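4.3 Détection des objets et enregistrement des poses

Cette section suppose que les deux bras sont étalonnés (section 4.2) et que le serveur de perception Flanska est démarré.

1. Dans Futulier, ouvrez l'onglet Perception et choisissez la tâche « Cuiseur vapeur ».

2. Sélectionnez le flux de la caméra de tête. Le couvercle, le cuiseur et l'assiette doivent tenir dans le champ, panier ouvert.

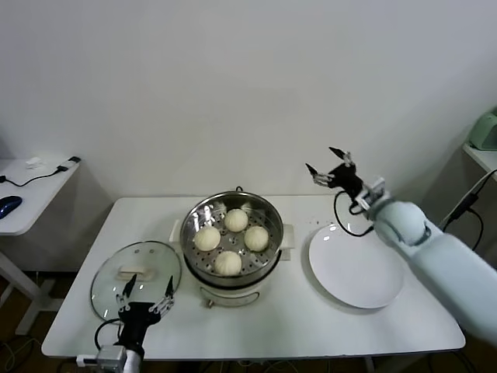 Photo : Trinidad Ortuño / Wasico

3. Lancez la segmentation. Vérifiez que chaque brioche du panier reçoit son propre masque. Si deux masques fusionnent, relevez le seuil de séparation par pas de 5.

4. Affectez le couvercle au bras gauche et l'assiette au bras droit.

Remarque – Le verre renvoie peu de points de profondeur exploitables. Pour le couvercle, le planificateur prend comme repère la poignée centrale, pas le disque. Laissez l'option « Objet transparent » cochée.

5. Passez sur le flux de poignet. Doigts ouverts, contrôlez que la poignée du couvercle reste détectée même lorsqu'un doigt la masque en partie, puis enregistrez la pose d'approche. 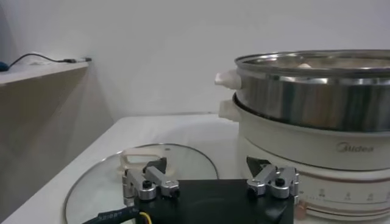 6. Cliquez sur « Planifier ». Le délai maximal est fixé par défaut à environ 2000 ms. En cas d'échec, le module Kushwaha relance le calcul, 2 fois au plus, puis affiche le code d'erreur.

7. Relisez la trajectoire en simulation avant d'activer les moteurs.

Attention – Les poignées latérales du cuiseur ne font pas partie du modèle de collision simplifié. Chargez le modèle complet avant tout mouvement près de la cuve.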